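Print this article | E-mail to a friend

Kututau to spend the spring planning before it buys its first robot arm

The packing hall at Kututau in Driltton has been run by hand for as long as anyone there can remember, and if you have ever been given one of its mixed household hampers (the sort with a bit of fruit, a tin or two, a mug and something for the children tucked in at the side) then somebody stood at a bench and put it together for you. That will still be the case for most of the hampers going out this year, but the firm confirmed in March 2026 that it has set money aside for a robot arm to take on part of the job, and that it means to take its time over choosing one.

Operations manager Zdzisław Kaczorowski has been given a budget of £16,000 for the planning stage, which covers simulation work, a survey of the hall and a written comparison of quotes. The arm itself will come out of next year's equipment fund, and the figure for that won't be settled until the quotes are in. He was very happy to talk us through it over a pot of tea in the staff kitchen, with a folder of printed layouts open in front of him and more of them on the windowsill.

"We could have bought an arm last autumn," he said. "There was one at a good price, and I was tempted, I'll admit it. But then you start adding up the stand, the guarding, the gripper, the training, the new socket on the wall – and the arm is only one line on the page. I wanted to see the whole page first."

The simulation work has gone to Ciltari, a small firm which builds computer versions of workstations so that a customer can try things out before paying for any metal. Its team began with a plain white room and a table, and has been putting different mixes of goods on it to see what an arm can comfortably reach. Kaczorowski says he was sceptical at first, having sat through a good many sales presentations in his time, but was won over when he asked for a bowl to be moved to the other side of the table and had a fresh layout back the same afternoon.

The biggest question for the budget is where the arm should be fixed. An arm on a floor stand is quick to install and can be shifted if the hall is rearranged, though it takes up room beside the bench where people now stand. Hanging it overhead keeps the bench and the floor clear, which everyone likes the sound of, but the roof in the older half of the building would need strengthening. Czerwiński, the engineering company that looks after the building's steelwork, has been asked to price a beam and to say how long the bay would have to be closed while it goes in. Kaczorowski is hoping for three days and is quietly preparing the packing teams for six.

Then there is the matter of what the arm will be asked to pick up. Hampers are awkward things because hardly anything in them is the same shape, and a gripper that is happy with a box may not be nearly so happy with a plate lying flat or a piece of fruit that bruises. The firm has drawn up a list of 20 products it would like handled before it signs anything, and suppliers will be asked to show each one being lifted and set down at Kututau's own bench with Kututau's own stock. Spare fingers for the gripper are to be quoted separately, as is a yearly service, and so is the cost of a second operator's training – a point Kaczorowski underlined twice in his notes after a visit to another packing hall where the only trained person had gone on holiday.

Staff have been promised that no posts will go as a result of the purchase. The hope is that the arm will do the first stage of filling, leaving people to arrange, check and wrap, and there is a sheet pinned up by the lockers for anyone who wants to put in a suggestion. It had a fair few on it when we visited, including a polite request that the thing shouldn't be louder than the radio.

Quotes are due back in June. If the roof figures come in too high, the firm will go for a floor stand and give up the end bench to make space for it, and the money saved will go towards better lighting over the wrapping tables, which has been on the wish list for rather longer than the robot has. 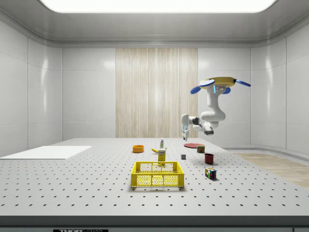
Reading time: 4 minutes

Ciltari's simulated workstation with the arm mounted overhead, its gripper just above a red plate, and a yellow crate towards the front of the table.

Print this article | E-mail to a friend

Recent items
Driltton market to open an hour earlier through the summer
Bus shelter on Station Road to be replaced
Evening classes: places left on upholstery and bookkeeping
Letters: the footbridge, again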